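4. Kitchen Tidying Trials

4.1 Task and setting

The question behind this part of the study is a narrow one: can a single arm, working at a table, put away the things left over from a small meal without a person stepping in? We picked tidying over cooking because the goal is easy to state. Every object has a place where it belongs, and at the end of a trial it is either there or it is not.

Trials were run at the Kotbridge laboratory with the Plalow control software. The table was set with dishes, cookware and play food. Play food keeps its shape over many trials and can be dropped without harm, but it is lighter and stiffer than real food, and results with it should be read with that in mind. The table was set differently from one session to the next, and objects were allowed to rest on top of each other. A ketchup bottle might be left lying on a plate, so that the plate could not be put away until the bottle had been dealt with.

The arm was given one written instruction at the start of each trial, such as "put the strawberries in the bowl" or "clear the plate." It received no list of objects and no map of the table. 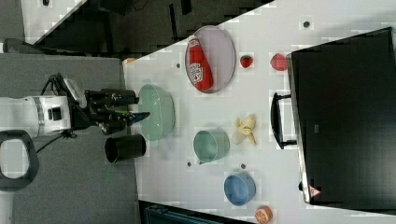
We did not fix the order of the steps. A person clearing a table will often take the nearest thing first and change plans halfway through, and we wanted the software to be free to do the same. The only limits were a time limit for each trial and a stop button held by the operator. A trial ended when the arm reported that it was done, when time ran out, or when the operator pressed the button.

4.2 Results

In all, 1,765 trials were run, and 64 percent of them ended with every named object in its proper place. Success was far from even across objects. Mugs and bowls gave the least trouble once the arm had found the rim, and most failures with them came from letting go too early. Bottles were harder. A bottle lying on a plate tends to roll when touched, and a grip that starts near the cap can push the plate along the table.

Small items were the main source of lost time. The arm often closed its fingers just above a strawberry, lifted, and then carried nothing to the bowl. In the Bokwood version of the software, which checks the grip before moving on, this error was less common, but the check made every trial slower.

Flat tools were the weakest group. A spatula resting across a pan gives few good places to hold. When the arm took it by the slotted end, the handle swung and sometimes knocked over a nearby cup. People avoid this without thinking - they reach for the handle - and we expect that more training on tools alone would help.

Appliances raised a different problem. Moving an oven or pulling at its door takes more force than lifting a cup, and the arm has to keep hold while the load changes. Our control settings were tuned for light objects, and the operator stopped 2 trials when the gripper slipped from an appliance. We left the settings alone for the rest of the series so that the numbers could be compared.

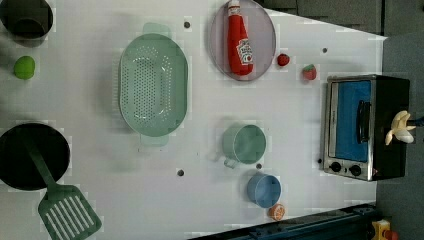
Is the system ready to clear a real kitchen table after a meal?

At the success rate reported here, a person would still need to stay in the room and finish a fair share of the work by hand. Wet dishes, food scraps and glass were all left out of these trials, and each would likely bring the rate down.

4.3 Comparison with the Rahimi task set

The Rahimi task set scores each pick and each place on its own, while we score the whole trial. An arm that does well on single picks can still do poorly under our rule, as one missed strawberry is enough to fail. When we scored our own trials by single picks, the result looked much better, and the gap grew with the number of objects named in the instruction. We report the whole-trial score throughout, as it is closer to what a household would care about - a table that is clear when the machine says it is.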